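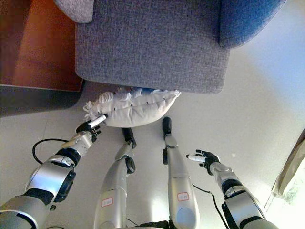 Fig. 1. Sitting room floor, white fringed pillow partly under the front edge of the sofa.

20 January 2021
Åsmund Kvam

Household Textiles, notes for session 6: upholstery and loose cushions

Bring the Oei booklet, we start on page 10. If you missed session 2 (fibres and weaves) get the notes off someone first, I won't go over it again.

1. Fixed and loose

Fixed = cover is part of the furniture. Cleaned in place. Loose = can be carried off to the wash or the back step. Sounds obvious, but half of last term's papers put a seat cushion with a zip under "loose, machine wash". A zip does not mean washable. Often it's only there so the maker could get the filling in. Look for the label, and no label = treat as not washable.

2. Woven seat covers

Grey speckled weave as in Fig. 1 is kind to the eye. Crumbs, lint, pale hairs all vanish into it. So go by routine and not by looks: vacuum with the soft brush, along the weave first and then across, low suction. Front edge gets its own pass. It's where the backs of the knees rub, and on most sofas the first place to go shiny or bobbly.

Rub tests: the figure on the swatch card is rubs before wear shows. The Skamix card we passed round says 2000 for the thin one, far too low for a daily seat. Fine for a bedroom chair with clothes on it.

Blue next to pale grey: dye transfer. Strong colours can rub off on pale cloth, worse if either is damp. Test with a white cotton rag, damp, ten strokes on the underside of the coloured cushion. Any colour on the rag, keep them apart or wash the coloured cover on its own till the rag stays clean.

3. Floor level

Floor under a sofa overhang gathers dust quicker than the open floor, no draught and the mop doesn't reach. Anything pale lying there picks it up along the seam and in the fringe. Order of work:

- lift cushions and pillows off the floor before sweeping
- hold by the body, both hands, never by the fringe
- shake outdoors, then brush seams with a dry nailbrush
- sweep under the sofa, then damp mop, let it dry
- pillow back on the seat last

Curtains that hang near the floor: pin up or drape over a chair while you mop. Wet hems leave a tide mark, beige shows it badly.

4. Fringes and tassels

Frayed ends. Trim only the loose threads, dont pull, the whole row can run. For washing, put in a net bag or tie the fringe in small bunches with cotton tape. Cool, short spin. Dry flat and comb with fingers while damp.

Stitching in a dark thread on white: check it is fast before wetting. Same rag test as above.

Filling gone lumpy, see Gusier sheet, side 2.

For next time

Pick one cushion at home. Write down cover, filling, closure, label (copy the symbols), and how you would clean it. One side of paper. Bring the Zirno stain chart aswell, we'll need it for tea and candle wax.

Exam list for this unit goes up in September, please don't ask before.

© Å. Kvam. Course handout, copying for class use only. Back to top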